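Chapter 5
Cables, Joints and the Morning Check

When I started looking after robots I figured the hard part would be the software. My first boss, Riaan Maluleke, let me believe that for exactly one morning. Then he handed me a flashlight and a roll of hook-and-loop tape and told me to follow one cable from one end to the other. It took me until lunch!

So we're going to start this chapter the same way. In Chapter 4 you got the arm bolted up, powered and talking to its controller. Now you have to keep it that way, and most of what goes wrong with a humanoid in daily use goes wrong in the dull parts: a connector that has worked itself halfway out, a joint that has drifted a little from zero, a cable somebody stepped on.

Our working case is the bedroom cell at Drulby. I like it for teaching (my students tend to groan when they see it again) because it has furniture in it. A cell with a fence and a steel table is easy to keep tidy. Put a robot next to a bed and you have soft surfaces, and corners that catch things.
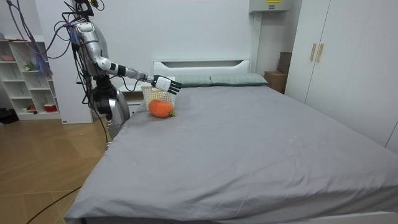
Figure 5.1 The bedroom cell at Drulby. The open hand is held over the bed, close to the basket and the plush fruit. Note the black cable bundle hanging down along the robot's torso, and the thin cable on the floor.

Look at the cables before you look at the hand. I know, the hand is more fun. A bundle that hangs from overhead has to have enough slack for the longest reach the arm will make, and not so much that a loop can snag on the shoulder. At Drulby we move the arm slowly to full reach with one person watching the bundle and another holding the stop button. Floor cables get their own check, end to end, by eye and then by hand with the power off.

Next comes the zero check. Send each joint home, read the offset, write it down. Nomvula Mnguni, who set up the cell with me, kept a paper log beside the controller, and by February it had 306 entries in it. I teased her about that log until the day a wrist joint started creeping and she found the start of it in about 9 minutes, 94 entries back.

Section 5.1 covers cable slack and strain relief. Section 5.2 takes you through the zero check joint by joint, and 5.3 is all about fingers, so bring your small screwdrivers. Before you go on, copy the blank log sheet from the back of the book. You'll fill in the first line at the end of 5.1.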